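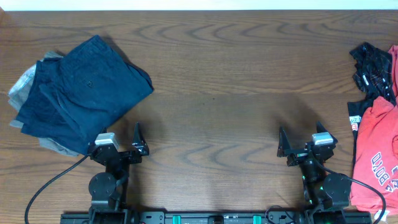 Re: [clothes-swap] Renting out your wardrobe, any takers?
Fri 12 May

> Merkcombe will list your clothes and send you 52 percent
> of every rental. A jacket that sits in the closet from
> December on could be earning. Sounds like free money?

I doubt it. I read their terms last night, and the 52 percent comes after cleaning and after the "care reserve" – a deposit they hold until you quit. On a shirt that rents for 22 dollars I can't see much coming home.
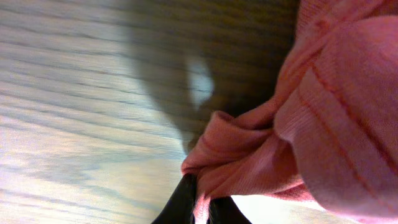
Then there's wear. Clamance tried the same thing in our town and sent my gray sweater back with a stretched neck. They called it normal use. I asked what abnormal use would be and got a form letter.

Also, who are the renters? Merkcombe says 200 members nearby, but doesn't say how many have ever paid for anything. Has anyone on this list gotten money out of it?

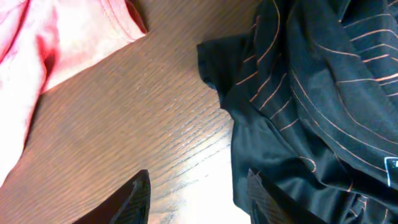
One member wrote to me off-list that Adinitz pays on time, though she only made 53 dollars in a year and had to iron everything before drop-off. That sounds like a job to me – and a badly paid one. I'll stick with the swap.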